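Llevo desde enero diciendo que iba a escribir sobre esto y siempre lo dejaba para después de la próxima jornada, y luego para la siguiente, y así hasta que ha empezado otra temporada y me ha pillado con el borrador a medias. Hoy es 28 de agosto de 2023, tengo la tarde libre y un café enorme al lado, así que vamos: por qué me he hecho del Werimwood, un equipo de fútbol al que hace un año no habría sabido situar en un mapa.

La versión corta es que me mudé. La larga tiene más gracia (para mí, por lo menos). Cuando llegué a Fullstead por trabajo, lo primero que hice fue mirar qué fútbol había cerca. Yo vengo de una casa en la que el domingo se comía pronto si había partido, y un fin de semana sin estadio se me hace rarísimo. Lo lógico habría sido hacerme del Fullstead, claro. Tiene el campo grande, la tienda, los bares con bufandas en la pared. Fui dos veces. Dos empates a cero, y en los dos me senté detrás de una columna. Eso no es culpa del club, ya lo sé, pero una se enamora o no se enamora.

Al Werimwood llegué por el autobús. Me equivoqué de línea, me bajé al final del trayecto pensando en dar la vuelta y oí un rugido detrás de unas casas. Pagué la entrada con el partido empezado, me puse en el fondo de pie, al lado de la valla, y a los cinco minutos el lateral derecho pasó corriendo tan cerca que me salpicó de barro el abrigo. ¡El abrigo nuevo! Perdieron, por cierto. Uno a tres, con un penalti fallado que se fue por encima de los árboles. Y yo volví a casa en el autobús correcto, mirando en el móvil cuándo jugaban el siguiente.

## La grada pequeña

Lo que más me costó explicarle a mi familia es que se ve mejor el fútbol ahí. Se oye todo. Oyes al portero colocar la barrera, oyes al central pedir la salida, oyes el golpe seco cuando dos chocan en el salto y te duele a ti. En la tele yo seguía el balón y punto. En ese fondo he aprendido a mirar a los que no lo tienen: el delantero que arrastra a su marca hacia la banda para que entre otro por el medio, o el mediocentro que lleva medio partido señalando el mismo hueco sin que le hagan caso.

Y luego está el día del derbi. Contra el Fullstead, en copa, en nuestro campo. 2.097 personas, récord del club, lo anunciaron por megafonía en el descanso y aplaudimos como si hubiéramos marcado. Yo había llegado con muchísimo tiempo y aun así acabé viendo el partido de puntillas, con la barbilla casi apoyada en el hombro de un señor que no dejó de comer pipas. 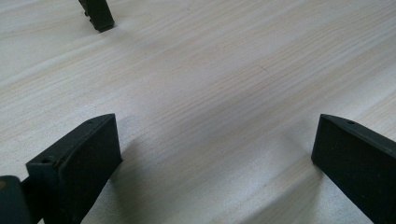

Íbamos perdiendo desde muy pronto por un gol tontísimo, de esos de rebote en un córner, y la primera parte fue un sufrimiento continuo. No dábamos tres pases. Pero en el vestuario debió de pasar algo, porque salieron con la defensa adelantada casi hasta el centro del campo, una locura, y el Fullstead no supo qué hacer con tanto espacio. Les pitaron cuatro fueras de juego seguidos. El empate llegó de falta, por bajo, con la barrera saltando y el balón pasando por debajo — el truco más viejo del mundo y yo lo celebré como si lo acabaran de inventar.

El segundo cayó en el descuento. No lo vi. Lo digo tal cual: me estaba tapando la cara con la bufanda y lo que vi fue al señor de las pipas lanzando la bolsa al aire. Lo he visto repetido después, un centro pasado que el extremo remata con la espinilla, feísimo, precioso.

En la ronda siguiente nos metieron cinco. Son cosas que pasan.

## Esta temporada

Hay novedades. En la camiseta pone ahora Zeveo en el pecho, con unas letras naranjas que no pegan nada con el verde, y en el grupo de mensajes de la afición llevamos semanas discutiéndolo. A mí me parece fea y me la he comprado igual. También hay delantero nuevo, que viene del Wyss, y en los amistosos ha estado torpón de espaldas pero muy listo al segundo palo. Le doy margen. El que me preocupa es el centro de la defensa, que es lento y encima va a tener que jugar con la línea arriba otra vez si el entrenador sigue en sus trece.

El abono me ha costado 167, que es bastante menos de lo que pagaba por las plataformas para ver partidos que luego dejaba a medias con el móvil en la mano. He dado de baja dos. Me he quedado con una para los partidos de fuera de casa de los grandes, porque tampoco soy de piedra.

Mi pronóstico: mitad de tabla, un par de disgustos gordos en casa y alguna alegría fuera que me perderé por no coger el coche. Firmaría ya quedar por delante del filial del Wyss, que nos ganó los dos partidos del año pasado y en ambos perdiendo tiempo desde el saque inicial.

Si alguien que lea esto vive cerca y quiere venir un día, yo estoy en el fondo de los árboles, junto al segundo poste de la valla. El abrigo que llevo ya es el viejo.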